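Engine Shop Notebook, Ramance Works
February, entry 40

Work resumed on the Selvanayagam cast-iron V8, bored and stroked to 562 cubic inches. The block was returned from Plaruvari after line honing, and the main bores were measured before any assembly took place. Numbers 2 and 4 were at the tight end of the tolerance. Ms. Seneviratne repeated both readings with the second bore gauge and obtained the same result.

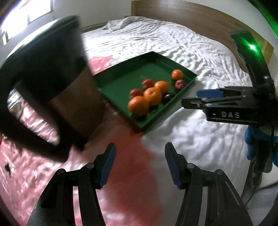 Black jug with looped handle, near the bed.

The crankshaft was laid in with the upper bearing shells only and turned by hand. Counterweight clearance at the rear of the number 4 cylinder is less than the drawing allows. The block is to be relieved at that point and washed again before the lower shells are fitted. The camshaft supplied by Grarnoscombe has not been checked against its card.

Ring end gaps remain to be filed. The top rings are to be kept in numbered bags, as on the previous engine.

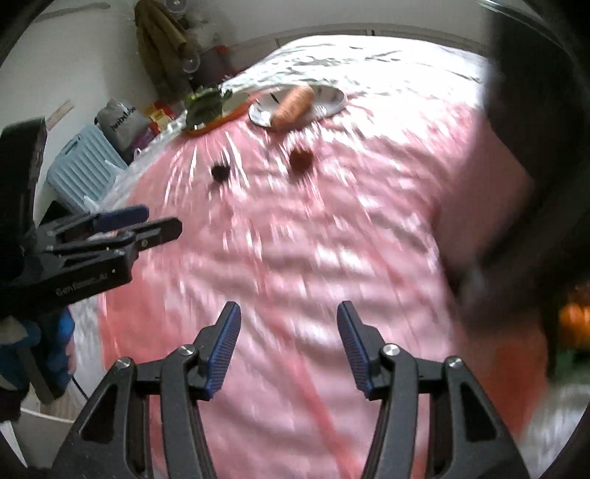
Pink blanket, with grippers at left and lower center.

Akua Abugri has asked that pushrod length not be ordered until the heads have been trial fitted with the chosen gasket. This is agreed. The oil pump pickup was found to touch the pan baffle, and the baffle will be trimmed.

Outstanding: camshaft card, rear main seal, revised clearance figure for the drawing. C. Seneviratne to sign off the block after washing.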